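Trorach Notice Desk 4.2: Set-Up Guide
Section 6. Entering and Publishing Death Notices

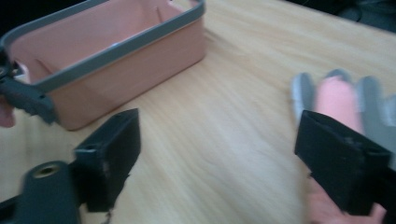

Fig. 6-1. Pink basket with gray rim, on a wooden tabletop.

6.1 Scope

This section covers the entry of paid and unpaid death notices, proofing with the funeral home, and release to print and web. It assumes that user accounts and rate tables have been set up as described in Sections 3 and 4. Memorial ads and cards of thanks are display items and are covered in Section 8.

6.2 Before you start

You need the following:

- A Notice Desk account with the Editor or Clerk role.
- The notice text, sent by a funeral home listed in the directory or by a family member.
- For family submissions, the name and phone number of the funeral home or cremation provider.

NOTE: A Clerk can enter and proof a notice. Only an Editor can release it.

6.3 Creating a record

1. From the main menu, select Notices > New.
2. Select the notice type. Use Short for the free listing and Full for a paid obituary.
3. Enter the name of the deceased in the four name fields. Put a maiden name in the Birth Name field. Put a nickname in the Known As field without quotation marks. The template adds them.
4. Enter the date of birth and date of death. The system works out the age.
5. If the family has asked that the age be left out, clear the Show Age box. Do not delete the date of birth.
6. Enter the town of residence. Do not enter a street address. The field rejects any entry that begins with a numeral.
7. Select the funeral home from the list. If it is not listed, select Other and fill in the contact fields.
8. Click Save. The record is given a number and its status changes to Draft.

CAUTION: Do not reuse an old record by typing over it. The web address of the earlier notice will point to the new one, and the guest book entries will move with it.

6.4 Entering the text

1. Open the Draft record and select the Text tab.
2. Paste the text with Ctrl+Shift+V. An ordinary paste carries over hidden formatting from word processors and will shift the line count.
3. Click Check. The system marks any date in the text that does not match the date fields.
4. Correct each marked item or click Accept As Sent. Accepted items are logged under your user name.
5. Read the list of survivors against the original. Check does not look at names.

A Short notice is limited to 300 characters, counting spaces. Text over the limit is shown in red and cannot be saved. There is no fixed limit for a Full notice, but the price preview stops updating past 54 lines. For longer notices, click Recalculate before you quote a price.

6.5 Service details

Service details are kept apart from the main text so that they can be changed after release.

1. Select the Services tab.
2. Add one line for each event: visitation, service, burial, or other.
3. Enter the place, the date, and the start time. An end time is required for visitation only.
4. For a private service, tick Private. The place and time are then hidden from both print and web.
5. If plans are not yet final, tick Pending. The notice will carry the line "Arrangements are pending."

NOTE: Pending notices appear on the Editor's start page until the box is cleared.

6.6 Confirming the death

Every family submission must be confirmed by phone before release. Call the provider at the number in the Notice Desk directory, even when the sender has supplied a different one. Enter the name of the person who confirmed and the time of the call, then click Confirmed.

The directory supplied with version 4.2 holds 1,876 funeral homes and cremation providers. Corrections go to Esmaeil Azimi in directory support, using the form under Help > Directory.

CAUTION: Confirmation cannot be undone. If a record was confirmed in error, set it to Hold and inform an Editor.

6.7 Proof and release

1. Click Send Proof. The proof goes to the funeral home or family contact as a PDF.
2. Wait for the reply. Status changes to Approved when the contact clicks the approval link. A reply by phone must be entered by hand.
3. In the Editor role, open the record and select Release.
4. Choose Print, Web, or Both, and the edition.
5. Click Finish.

The print deadline is 3:00 p.m. for the next edition unless it was changed in Section 3. Web release takes effect within a few minutes.

6.8 Correcting a released notice

Web text can be changed at any time by an Editor. Print text is locked at the deadline. To run a print correction, select Actions > Rerun and choose Corrected. The rerun is billed at zero if the reason code is Newspaper Error. All other codes use the normal rate.

Section revised in May by Amirhossein Ansari. Replaces the Section 6 supplied with version 4.1.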